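Folding and storing a puffer jacket for the off season

The winter coats came off the hall hooks in March and went into storage. I do this once a year and forget the details every time, so I am writing the procedure down. It applies to quilted jackets with synthetic or down fill. Wool coats are handled differently and are not covered.

Before folding

Wash the jacket first, or at least wipe the collar and cuffs. Skin oil left in the lining over a summer sets into a gray line that does not come out easily. I use the delicates cycle on our Voltar machine, cold, with half the usual detergent and a second rinse. Two cycles in the dryer on low follow, with the jacket turned inside out for the first one.

Check for moisture by pinching the baffles at the hem and under the arms. These are the slowest areas. If the fill still forms lumps between the fingers, it is damp and needs more time. I let everything hang overnight in any case.

Empty the pockets, including the inside one. Last year I stored a lip balm and a bus ticket.

Work surface

A bed is better than a table for this job. The quilting slides on a hard top, and a full-size jacket with the sleeves out needs more width than our kitchen table has. A cotton bedspread gives enough friction to hold the first fold while you deal with the second. Leave the pillows where they are; the lower two thirds of the mattress is sufficient.

Folding sequence

1. Lay the jacket out with the collar toward the pillows. Pull the sleeves away from the body.

2. Straighten the zipper line. Most of the later trouble comes from a zipper that runs at a slant, which makes one side of the bundle thicker than the other.

3. Press air out of the panels, starting at the collar and working down to the hem. Use a flat palm. Glossy shell fabric creases easily, but the creases relax once the jacket is hanging again.

The teal jacket, on the floral bedspread:
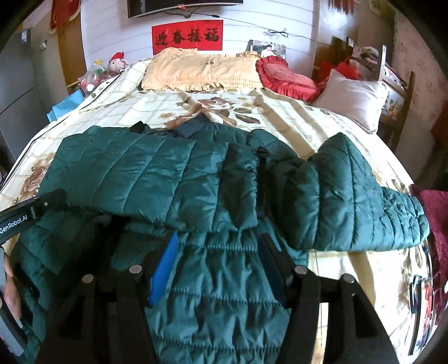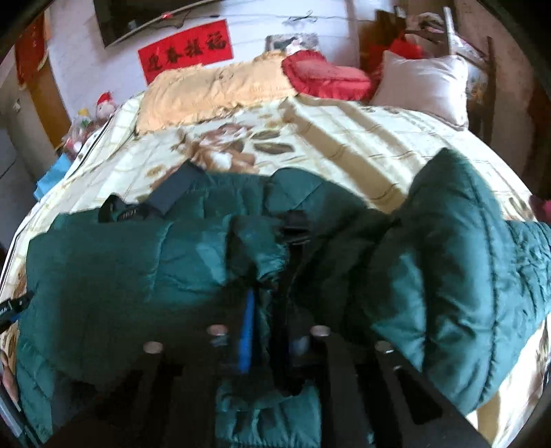
4. Fold each sleeve across the body. The cuffs should land near the opposite side seam. If a sleeve springs back, there is still air in it at the elbow.

5. Fold the sides in so that the width matches the container. Mine is a Cluveseo fabric box, and I fold to two thirds of its width to allow for the jacket expanding.

6. Roll from the hem to the collar. Keep the roll loose.

Containers

I have tried vacuum bags and stopped using them. The Colik bags I bought held their seal for 4 weeks, then leaked slowly, and the one down jacket I had compressed took most of November to regain its loft. A breathable box takes more shelf space but causes no such problem. The Hämäläinen cedar blocks go in the corners, wrapped in a handkerchief to keep the wood off the shell.

The top shelf of the closet is 174 cm from the floor, so the boxes go up there with the labels facing out. Heaviest at the bottom, gloves and hats in whatever gap remains. I still have the long parka to do, and its hood does not detach, so that one may have to stay on a hanger.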